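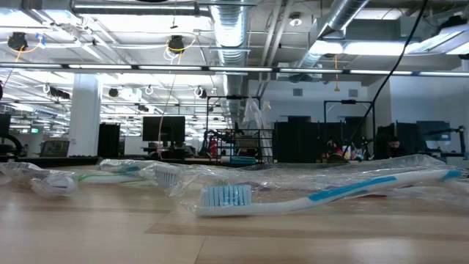

Unit 9: Plaque and Daily Home Care

Drorndale Adult Health Program
Notes for class of December 2, 2020
Read before the practice session. The quiz covers the first two sections only.

What plaque is

Plaque is a soft, sticky film of bacteria that forms on teeth all day long. It starts to come back within hours of cleaning. You often cannot see it, but you can feel it with your tongue as a fuzzy layer, mostly near the gums and behind the lower front teeth.

The bacteria feed on sugars and cooked starches and give off acid. The acid pulls minerals out of the enamel. Saliva puts some of those minerals back between meals, so how often a person eats matters as well as how much sugar is in the food. Someone who sips a sweet drink all afternoon gives the saliva very little time to work.

Plaque that stays in place hardens into tartar (also called calculus). Brushing does not take tartar off. It has to be scaled off by a hygienist or dentist.

Gum disease

Gingivitis — red, puffy gums that bleed when brushed. Can be reversed with good cleaning.
Periodontitis — the bone and tissue that hold the tooth are being lost. Can be slowed or stopped, but lost bone does not usually grow back without treatment.

Many people stop brushing a spot when it bleeds. In most cases they should keep cleaning it, gently, and see a dentist if the bleeding goes on.

Brushing

Use a soft brush. Hold it at an angle toward the gum line and make short, light strokes, a tooth or two at a time. Do the outside, the inside, then the chewing surfaces. Two minutes, twice a day, with fluoride toothpaste. Spit out the extra paste and skip the water rinse if you can.

Replace the brush every three to four months, or sooner if the bristles spread. Let it dry standing up in open air. A closed travel case is fine for a trip but keeps the bristles damp at home.

Mouth rinses

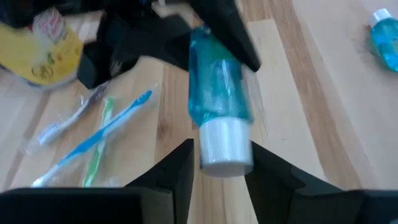 Translucent blue bottle with a white cap.

Cosmetic rinses cover bad breath for a short time. Therapeutic rinses contain an active ingredient such as fluoride or cetylpyridinium chloride. Read the label to tell which kind you have. Color tells you nothing about it. No rinse takes the place of brushing, and children under six should not use one unless a dentist says to.

Cleaning between the teeth

Floss, small interdental brushes and water flossers all work if they are used. People with arthritis tend to do better with a floss holder. Slide floss down in a C shape against each tooth and do not snap it into the gum.

For the practice session

Meet in Room 12 of the Stokness building. Bring your workbook, open to page 21. Partners stay the same as in November. Yaneth Villca has the sign-in sheet.
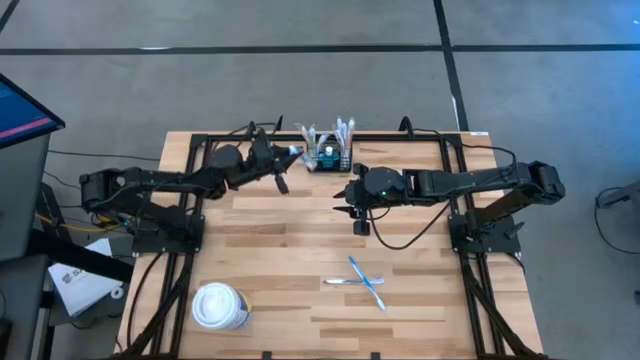
Lucero Henao

Reading for next time: pages 21 to 25, on dry mouth. Make a list of any medicines you or a family member take that have dry mouth as a side effect. You do not have to hand it in. Late workbooks go in the tray outside the office.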